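Jeltar Table Oil — Owner's Guide
Section 4: Oiling and Everyday Care
Text revised by Ayane Tamura, Jul 15, 2020

By now you should have a bare, sanded, dust-free top and a good patch of clear floor to walk around in. This is the fun part! The first coat of oil brings up the colour and the grain all at once, and it's hard to stop looking at it. Take your time and enjoy it.

If you are only refreshing a top that has been oiled before, skip to 4.4.

4.1 Before you open the tin

You will need:
the tin of Jeltar Table Oil
the stirring stick
the white applicator pad (the green pad is for 4.4)
at least four clean cotton cloths, old T-shirts are perfect
disposable gloves
a metal bucket half full of water, kept outside

Work in a room that is 17 degrees or warmer, out of direct sun. If the humidity is over 80 per cent, wait for a better day. The oil will still go on, but it can stay tacky for a long while and pick up every bit of fluff in the house. In January we do our own tables early in the morning, before the room heats up.

CAUTION: Cloths and pads soaked in oil can heat up and catch fire by themselves. Never leave them scrunched up in a bin or a pile. Put each one in the bucket of water as soon as you have finished with it, then lay them flat outdoors, away from anything that burns, until they are dry and stiff.

CAUTION: Keep windows open while you work and until the smell has gone. Keep children and pets out of the room.

4.2 First coat

1. Stir the oil slowly from the bottom of the tin. Don't shake it, as the bubbles end up on your table.
2. Turn the top upside down on padded trestles, if it comes off its base, and oil the underside first. One coat is plenty under there. Leave it overnight before turning it over. If the top is fixed, oil as much of the underside as you can comfortably reach.
3. Pour a small puddle, the size of a jam jar lid, near one end of the top.
4. Spread it with the white pad in long strokes along the grain. Work in strips from one end to the other and keep a wet edge going.
5. Do the edges and corners with whatever is left in the pad. End grain is thirsty, so go back over it once or twice.
6. Leave the oil to soak in for 20 minutes. If a patch goes dull in that time, add a few drops to it.
7. Wipe off all the oil still sitting on the surface with a clean cloth. Change cloths when the first one stops soaking it up.
8. Get down low and look across the top towards a window. Any shiny streak is leftover oil. Wipe again.

Note: Step 7 is the one that makes or breaks the job. A table that is wiped well can feel lovely with a single coat. A table that isn't will feel sticky for weeks.

Note: Reddish timbers look very deep and dark when the oil first goes on. They settle a little as they dry, so don't panic, and don't judge the colour until the next day.

4.3 Second coat and curing

1. Wait until the next day. The top should feel dry to the back of your hand.
2. Rub very lightly along the grain with the fine grey paper from the kit. You are only knocking off the fuzz. Wipe the dust away with a barely damp cloth and let the top dry.
3. Repeat steps 3 to 8 of 4.2, using half as much oil.
4. Leave the table alone for two full days before putting anything on it.
5. For the first week, use it gently — no water jugs, no hot dishes, no tablecloths, and nothing with rubber feet left standing on it overnight.

A flat sheet of plain cardboard makes a handy work surface once the week is up, if the table is going to be used for jobs or hobbies. Choose a clean piece with no staples or tape on the underside. Lift it to move it, as grit dragged underneath will scratch. Printed cardboard can leave ink behind if it gets wet, so keep the printed side up.

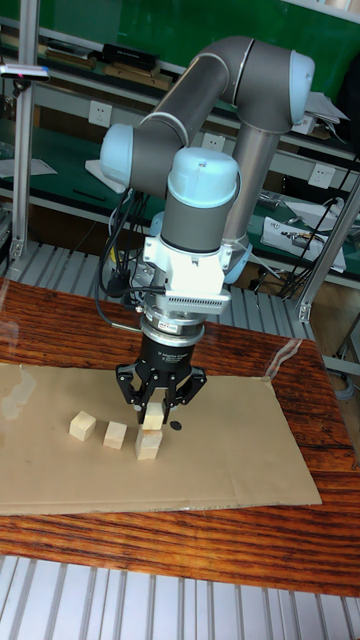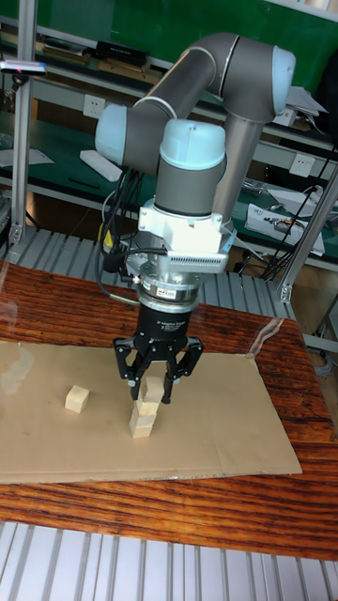
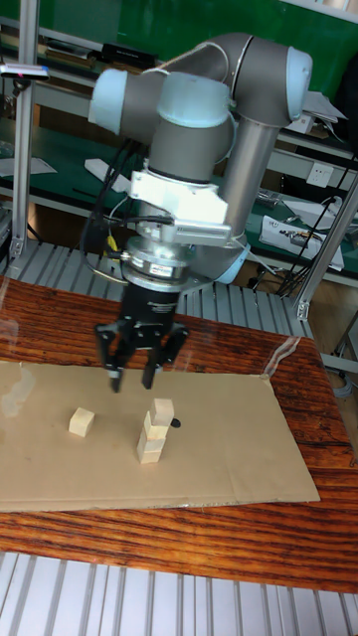
Figures 4, 5 and 6. A wooden tabletop in use. Figures 4 and 6 show a flat sheet of cardboard under four small wooden cubes.

4.4 Refreshing a tired top

You'll know it is time when a drop of water stops beading and starts to leave a dark spot. On a kitchen table that might be twice a year. On a desk or a workroom table it can be much longer.

1. Wash the top with warm water and a small squirt of mild dish soap. Wring the cloth out hard. Let it dry overnight.
2. Rub any rough or grey spots with the green pad, along the grain.
3. Put on one thin coat of oil, wait 20 minutes, and wipe it off as you did the first time.

You don't need to strip the old oil. New oil blends straight into it, and that's what we love about this kind of finish! You can even do just the end where everyone eats breakfast, if you feather the oil out towards the middle.

4.5 Marks and mishaps

White ring from a hot cup: rub with a few drops of oil on a soft cloth, then buff dry. Leave it a day before trying again.

Dark ring from a wet pot or tin: this has gone into the timber and will need light sanding. See the sanding chart on page 19.

Small dent: place a damp cloth over it and touch it briefly with a warm iron. The fibres swell and the dent often comes most of the way up. Let it dry, sand lightly and oil the spot.

Felt pen: try the green pad with a little soapy water first. Some colours will fade but never leave. Think of them as family history.

Sticky surface after three days: too much oil was left on. Wet a cloth with fresh oil, rub the sticky area until it softens, then wipe it hard with a dry cloth. Treat the cloths as in the caution in 4.1.

CAUTION: Do not use spray polish, bleach or vinegar on an oiled top.

4.6 Storing what's left

Press the lid down with your palm, tap around the rim, and wipe the outside of the tin. Kept cool and closed, the oil is good for another two years. A skin on top is normal. Lift it out in one piece and carry on with the oil underneath, but if the oil has turned thick like honey, start a new tin.

The Plivness base kit and Frei felt feet are covered in Section 5.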